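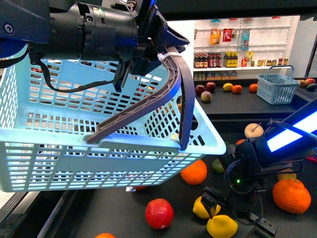 Gripper trial checklist, Kivi arms, Jul 9, 2022

Jaw bolts tight - OK, both arms.
Cable slack at wrist - Pass, but I'd like that loop shorter. It hangs right over the basket rim!
Tape on wrist - fine for now, Gadisa wants a proper sleeve.
Grip on basket handle - OK. Ribbed handles are so much nicer than smooth ones.
Finger pads, fruit arm - to be checked for wear, swap before the lemons.
E-stop - 2 presses, 2 stops.
Firnska controller log - not checked, ask Aivar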